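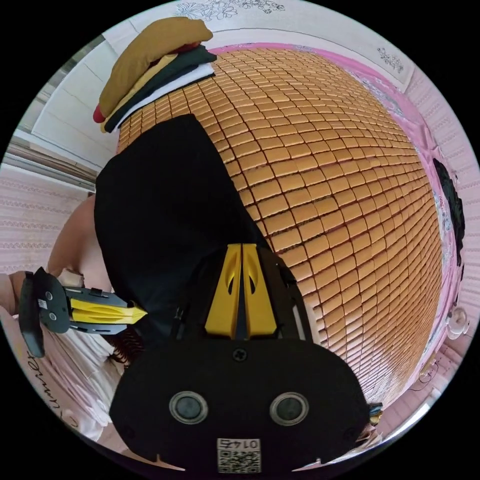

Folding by gripper: a black cloth on a tiled bed mat, with folded clothes stacked at the top of the mat.

Who Teaches the Machine to Fold?

Discussion of automation in the workplace usually begins with the day the machine arrives. In the linen and garment services of Sternarthorpe, the change began well before that, when employees were first asked to do familiar work with an unfamiliar pair of hands. A person who has folded shirts for 17 years picks up two grippers and folds them again, slowly, so that a robot may later be trained on the motion. It is paid work, and much of it can be done in an ordinary bedroom. It deserves more attention from employers and public bodies than it has received.

The case in favor of this work is a sound one. Sorting and folding are hard on the wrists and shoulders. The laundries along the Werna road have struggled for years to fill their early shifts, and those who do take the jobs often leave before December. A machine that could take a limp piece of cloth and lay it flat would relieve people of the dullest hours of the day. This essay does not argue that such machines should be kept out.

It argues that the people whose skill goes into them should be treated as contributors to their design. At present they are seldom described that way. In the contracts this author has reviewed, the folder is a "demonstrator," paid by the session, with no right to know where the recordings go or what they are used for. One agreement ran to 28 pages and gave a single paragraph to the person doing the folding.

The skill involved is easy to underrate. Cloth has no fixed shape. A sweater resists in one place and slides in another, and a dark fabric hides its own edges. An experienced folder deals with this through the fingertips and could not easily say how. With a gripper, most of that feeling is lost, and the worker must find new ways to pinch, lift and turn. Gerardo Sala, a former shift supervisor at the Hilach laundry, compares it to writing with the wrong hand while someone keeps every page. Those who become good at it have learned a second trade, and no pay scale in the district recognizes it.

There is also the matter of place. When the work is done at home, the workplace standards built up over decades do not follow it there. A bed is a poor height for an adult to work at for long. A laundry floor has a supervisor, a posted break schedule and a first aid box. A home has whatever the worker can arrange, and the recordings take in part of the household as well. Employers should pay for a proper table, limit the length of sessions and allow any recording to be withdrawn within 25 days.

The effect on those who remain in the laundries is harder to judge. Hilach now has nearly 100 employees on its folding side, and management has stated that no position will be cut as a result of the program. The statement may well be sincere. It is, however, a statement and carries no force at the bargaining table. Staff asked on a Tuesday to train a system, and told on the same day that the system will not affect them, are entitled to have both requests and assurances in writing.

Three measures would be a reasonable start – a named job grade for demonstration work, a share of training places for current folders when machines are installed, and a yearly account to staff of how the recordings have been used. The cost of all three is modest when set against the price of the equipment. The Sternarthorpe employers' forum meets again in the spring, and the job grade should be the first item on its agenda.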